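Getting Your First Good Grabs with the Gronder Hand Gripper

So you've unpacked your Gronder, charged it up, and now you're wondering what on earth to pick up first. Start with a bottle! The kit from Hourani costs 388 dollars, and I'd hate for you to spend your first evening with it chasing a pencil across the carpet like I did.

Set one bottle on something soft but steady, and open the fingers wide before you move in.

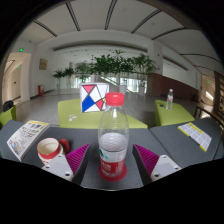 Keep your wrist loose and come in low and slow, with the tool pointed straight ahead. If one pad touches before the other, back off and line up again, and please don't shove.

Practice the approach on its own for a while, opening and closing on thin air until your hand learns how far the trigger travels (mine took 40 tries, and I'm a patient person).

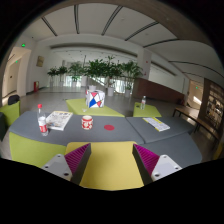

Rattana Petchrat wrote in to say that she sets the grip dial to 3 for anything with thin plastic walls, and that the factory setting of 11 crumpled two of her bottles before she thought to look in the booklet.

I've turned mine down too, and I'm much happier with it. When you're ready, squeeze until both pads press evenly, wait a breath, then lift an inch or so.
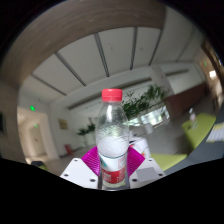
Setting it back down deserves just as much care. Lower it until you feel the base touch, and only then ease off the trigger. Wipe the pads with a damp cloth afterward, and keep the spare pair somewhere you'll remember.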